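3.2 Looking after the camera on the Amodik rover

Most of the trouble we had with the Amodik, our small delivery rover, came down to its front camera and the bracket that holds it, and so we would like to spend a little while on how the two are set up and kept in order. The bracket is a plain bent plate with three bolts, and the rover steers by finding the border between road and kerb on either side, which means that even a small tilt in the plate will send it drifting towards one kerb or the other. We learned this the slow way during our first October of trials, when the bolts worked loose over nearly 327 kilometres of driving and we spent many happy hours blaming the software!
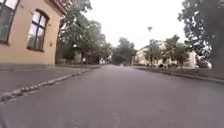
Ulora Street Robotics Group
Figure 3. A road with kerbs on both sides and no painted lane lines visible.

The road in Figure 3 is a good example of what the kerb finder has to work with. The pale, uneven stones on the left stand out well from the asphalt, while the kerb on the right is low and thin, with mown grass behind it, and it is this fainter sort of edge that suffers first when the lens is dusty or the bracket has slipped. Faint seams in the road surface can also be mistaken for an edge, so we ask the finder to ignore any line that doesn't have a change of surface beside it.

Our routine is a simple one, and we have grown rather fond of it. Every seven days the lens is wiped with a soft cloth, the bolts are checked with the short torque wrench (the long one fouls the Cusus battery tray, as we found to our cost), and the rover is parked square to the test board in the Nwankwo yard. Folasade Olatunji wrote the alignment script, which compares the board's corners with their stored positions and asks for a fresh calibration if any of them has moved by more than three pixels. A worn bracket is replaced whole, and the old one goes in the spares box with a tag on it.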